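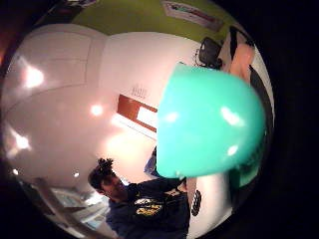 teal one, blown up and being held. walls behind are white

Posted in: Home & Hobbies > Parties on the cheap
37 replies

brirneo_bell
Right, doing the front room for July, white walls, white cupboards, grey round table. Got a pack of 100 balloons in teal from Varton. Q is do I need any other colour or just go all teal?? Partner says it'll look like a dentist's. Need to order by tonight really

nurlow22
All teal. Looks lovely and shiny against white. Don't muck about with it

sixpence
Disagree sorry. All one colour goes flat, put a bit of cream in. Also 100 is mad for a front room, I did 8 on a string and it was plenty

brirneo_bell
cream might work, I've got a cream cloth for the table allready. Frayed down one side tho 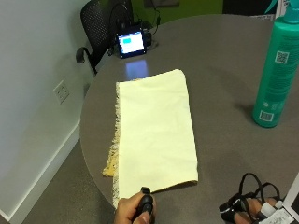
cream cloth folded on the grey table, fringy edge on the left

nurlow22
ooh that fringe is nice. leave it

sixpence
It's not nice it's coming apart. Turn it under and run a hem, 2 minutes

nurlow22
people pay extra for fringed ones!! Nurlow market had them, around 37 quid

brirneo_bell
not paying that. What about the creases, iron or just spray and smooth

tealeaf_m
Spray and smooth with your hands, leave overnight. The bottle in your pic even matches the balloons -- sorted

sixpence
Iron it. Spraying never gets the fold line out, you'll have a stripe down the middle of the table all day

tealeaf_m
Does for me. Depends on the fabric I spose

nurlow22
is that a patterned bit underneath, yellowy? could have that showing at the edge, bit of colour

brirneo_bell
hadn't thought of that. Might try it, cream on top and the speckly bit poking out

sixpence
with a teal balloon over it? bit busy

nurlow22
you said teal on its own was flat!

sixpence
flat and busy are different problems

tealeaf_m
Blow them up the same morning whatever you do. Mine from Espinoza's went dull by tea time, lost all the shine

brirneo_bell
ok going teal plus a few cream, ironing cloth, undecided on hem. ta all -- will post when its up

12 likes · 3 shares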